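Association Pärn — ludothèque et salle commune
Compte rendu de la réunion de juillet

La réunion commence à 11 heures, dans une ambiance fort agréable, et l'on remercie chaleureusement les familles venues malgré les vacances. Le compte rendu précédent est adopté sans remarque.

Sortie à Brurkumlow. Le car est réservé auprès de Vamside, avec départ devant la salle et retour avant le dîner. Les pique-niques restent à la charge de chacun, mais on apportera volontiers quelques tartes à partager — les amateurs de rhubarbe se sont déjà manifestés !
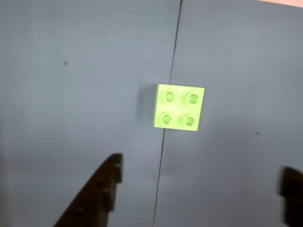
Travaux de la salle. Le devis de Flundska pour la peinture est accepté à l'unanimité, après une longue et joyeuse discussion sur les teintes. Le blanc cassé est retenu pour les murs ; pour la porte du coin des petits, on voudrait quelque chose de plus gai, un vert citron bien vif comme celui de la grosse brique à quatre plots. Un échantillon sera demandé au peintre.

Prêt de jeux. La durée passe à six semaines pendant l'été. Il manque encore une trentaine de fiches à recopier, avis aux belles écritures.

La séance est levée à midi et demi. Prochaine réunion en septembre, même heure.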